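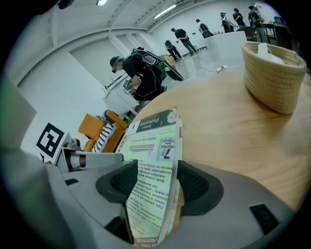 Chapter 7
Evaluating a Handheld Gripper Kit

Chapter Contents
The kit as a product
Reading a specification sheet
Trial use at the table
Service terms and cost of ownership
Writing the recommendation

Before You Begin
Students should have completed the chapter on end effectors and should be able to define stroke, payload, compliance, and repeatability. The unit conversion tables in the appendix will be needed for the second section.

Introduction

Earlier chapters treated the gripper as a part of the robot. The present chapter treats it as something a school, a laboratory, or a small company must choose and pay for. The product under review is the Prutik handheld gripper kit, supplied by Wurkar. An operator carries the tool by hand and performs ordinary tasks with it. A camera on the tool records the work, and the recordings are later used to train a robot arm fitted with matching fingers.

Kits of this type are attractive to buyers who want training data from homes, offices, and shops, where a full robot arm would be difficult to install. They also place a good part of the quality of the result in the hands of the operator. A buyer must therefore judge both the equipment and the work that people can do with it over a long session.

The Kit as a Product

The Prutik kit is sold in two forms. The single set contains one gripper, one camera mount, a sheet of printed markers, and two pairs of spare fingertip pads. The paired set contains two grippers and a carrying pack. Both include access to Ccori, the supplier's program for checking and sorting recordings. A third item, the Utari service plan, is offered separately and covers repair, replacement pads, and recalibration.

A square black-and-white marker allows software to work out where a part of the equipment is in relation to the camera. Markers are inexpensive, but they must be flat, clean, and in view for much of the recording. When comparing kits, the reviewer should note how each marker is fastened and how easily it can be replaced in the field.

The fingertip pads deserve the same attention. Ribbed pads are common on tools of this kind. A paperback book is a useful test object for them: its cover can be glossy, its pages can shift against one another, and its edge is narrow enough to show whether the two fingers meet evenly. The reviewer should take hold of the book by its long edges, raise it, turn it, and set it down in a new position, and should repeat the test with the spine facing each finger in turn.

Reading a Specification Sheet

The sheet for the Prutik gripper gives a mass of 515 grams without the camera. Taken alone, the figure says little. The reviewer should ask how the mass is distributed, how long an operator is expected to hold the tool, and whether the cable and battery are carried in the hand or on the back. A tool that feels light during a short demonstration may be tiring by the end of a shift.

Specification sheets also leave things out. The Prutik sheet gives the opening of the fingers but does not state the force required to close them. Where a value is missing, the reviewer should request it in writing from the supplier and record the date of the reply. A value should never be estimated from a photograph or a sales video.

Trial Use at the Table

A trial should take place in a room similar to the one where the kit will be used. Lighting deserves particular care. Bright ceiling fixtures can produce glare on a book cover or a glossy floor, and a wide-angle camera will record a great deal of the room beyond the tabletop. Where several operators share a room, other people will appear in the background, and the buyer must decide before the trial how faces will be obscured in stored recordings.

In the trial used throughout this chapter, operators made 2078 short recordings with household objects on tables, cabinets, and sofas. Ccori rejected around 7 percent, most often for a hidden marker or a blurred start. The complete log is printed at the end of the chapter and is required for Exercises 3 through 5.

Key Terms
Acceptance rate: the share of recordings that pass the checking program.
Fiducial marker: a printed pattern of known size used to find position and angle.
Fingertip pad: the replaceable surface that touches the object.
Service plan: a contract covering repair and upkeep for a stated period.

Opening Activity

Work in pairs. Choose one object from the classroom supply shelf and write a test procedure of no more than five steps for picking it up with a two-finger gripper. Exchange procedures with another pair and carry out theirs exactly as written, using kitchen tongs if no gripper is available. Record each step at which the instructions were unclear. Keep your notes, as they will be used again in Section 7.3.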